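Custom Content Library Migration: Interim Progress Report
Prepared for the Sutcliffe Modding Fund
Reporting period: January through March

14 comments 38 shares

1. Status

The grant covers the conversion of the Puvska object library to the current game version, and the release of the converted files to players at no charge. The library holds 563 objects, mainly kitchen, dining and office pieces. Conversion of meshes is complete. Texture work and catalog placement are still open, and testing has started on the kitchen set.

2. Mesh conversion

All objects were exported from the old package format, cleaned and re-imported. Duplicate vertices were removed and normals recalculated. We set a ceiling of 3,000 polygons for any single object at high detail and 300 for the low detail version. Two sideboards and the large range hood exceeded the ceiling on first export. They were reduced by removing hidden back faces, with no change to the outline at normal camera distance.

Shadow meshes were rebuilt by hand. The automatic method left gaps under objects with thin legs, and the dining chairs in particular needed new ones. This took most of February and was not in the original schedule.

3. Textures and recoloring

Each object will have up to three recolorable channels. The earlier releases used separate files for each color, so players had to install several packages to get a full set. Masks are finished for the kitchen and dining sets. The office set is in progress. Wood grain scale differs between older and newer pieces, and we are correcting this at the UV stage so that counters and tables match when placed side by side.
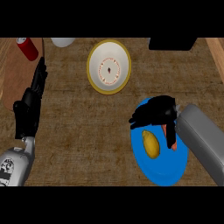 Texture size is held at 1024 for large surfaces and 512 for everything else. Specular maps were redone for metal and glazed finishes. The old ones were too bright under the game's evening lighting.

4. Catalog placement

Items were previously spread over several categories, and a number of them were filed under Miscellaneous. The revised list assigns every object one primary category and, where the game allows, one room sort. The list has been checked against the base game only. Expansion categories will be added in the next period.

5. Testing

Testing uses Zurker, our batch checker, followed by manual placement in a clean save. Zurker reads each package and reports missing resources, broken slot references and duplicate instance numbers. The first full run returned 579 warnings. Most came from one cause: the Jaretti shelf series shared a single footprint resource, and each shelf that pointed to it was flagged. The series now has separate footprints. The remaining warnings concern thumbnail images and do not affect play.

Manual testing found that small items could not be placed on the upper shelf of the corner unit. The slot height was wrong and has been corrected. Counter islands still show a seam at inside corners in some lots. The cause has not been found.

6. Schedule and budget

Spending is within the approved amount. Hosting costs were lower than planned, and we ask that the difference be moved to texture work. The kitchen set is planned for release in April, with dining in May. The office set moves from May to June on account of the shadow mesh work.

7. Requested from the Fund

- Approval of the transfer from hosting to textures
- Agreement to the revised date for the office set
- Confirmation that the credits file may list the original mesh authors by user name only

38 shares 14 comments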